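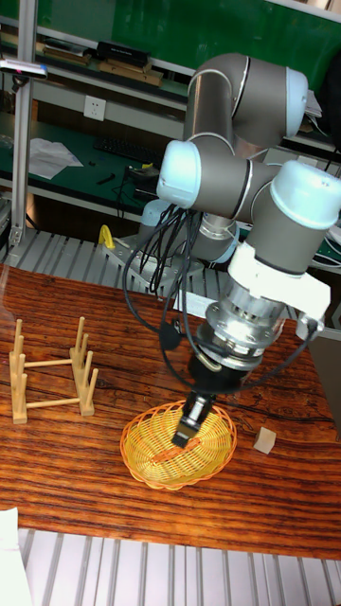

hsinyi_fu
I'm after a dish rack for a narrow bench and trying to decide between wire and wood. Wire ones rust on me within a year. The light wooden kind with upright dowel pegs, a row at each end and two rods joining them, looks like it would suit plates, but I don't know about bowls. Mine are wide and fairly deep. The Seltura one is $54 and the Nuveo is a bit less. Does anyone use pegs every day?

ctibor_k
Had a peg rack since May. Plates are fine. Deep bowls lean on each other and stay damp in the middle. Oil the wood before you use it and again when it goes grey.

huimei
Disagree about the bowls. Put them in every second gap and they dry overnight. I wouldn't oil it either, mine went sticky. Plain wood, wiped down, kept off the wet bench.

ctibor_k
Sticky means too much oil. Wipe it off after ten minutes.

szuyu314
Whichever you get, you'll want something separate for cutlery and small stuff. A round woven basket does me, but only for things that are already dry. I'd keep it up off the bench on a little stool so you can wipe under it.

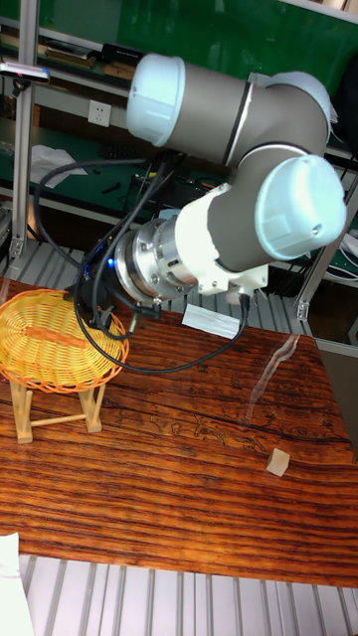 Yellow basket with the orange rim, on the small stool.

hsinyi_fu
I like the colour. Does the weave catch crumbs?

szuyu314
Yes, mine does. Tip it out and brush it every 2 weeks or so.

huimei
I'd use a jar for cutlery. Baskets are for fruit.

hsinyi_fu
Going with the Seltura and I'll try the bowls in every second gap. Will leave it unoiled for now.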